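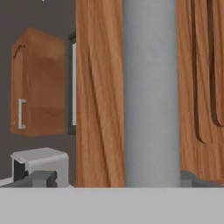
Subject: Re: [portraits-list] Minimum booking for senior sessions

Hi all,

I've read through the replies so far and wanted to add what we do at Tranitz, as our setup is a bit different from the larger studios on the list. The original question is quoted below.

> We're a small studio and senior season is eating our evenings.
> Right now we charge a 300 dollar session fee with no minimum
> print order. Some families order a full set of wall prints and
> some never order anything at all. Has anyone moved to a minimum
> order, and did you lose bookings over it? Also curious how many
> outfits people allow. We had a girl bring a whole suitcase last
> month.

We dropped our session fee to 200 dollars two years ago and added a required print credit, paid at booking. The credit can go toward anything on the price list, including files. I was worried about it, but bookings stayed where they were. What did change was the ordering appointment. Families come in knowing they have money to spend, so they look at the prints properly and make decisions. Before that, a lot of them wanted to go home and think it over, and then we'd be sending reminders until graduation.

On outfits, we allow 4. It's in the booking email and again in the reminder that goes out the week before. A cap and gown counts as one. A jacket over the same dress does not. I'd put that in writing, as it comes up every season.

Timing matters more than the outfit count, though. We used to book outdoor seniors at 4:30 in October and lose the light before the last change. Now we start with the outfit the parents care about most and leave the sports uniform for the end – it can be lit with a flash and still look right.

For proofs, we cull before anyone sees anything. My last full season came to almost 252 images per senior straight out of the camera, and showing even a third of those is too many. Families get tired and start picking at small things. I use Stinent for the first pass and do the rest by eye.

Someone asked upthread about albums. We order from Trernis. The covers have held up well, but their turnaround slows down a lot in May, so get graduation orders in during April if you can. I've also had sample prints from Ozoliņš. The blacks were good and the skin tones a little warm for my taste. If anyone has a paper profile for them that fixes this, please send it to me off list.

One question of my own. Do those of you who shoot for yearbooks send the school a separate crop, or let them crop from the full file? Ours cut off the top of a few heads last year and I'd like to avoid that – but I don't want to add another export step if I can help it.

Thanks,
Tranitz studio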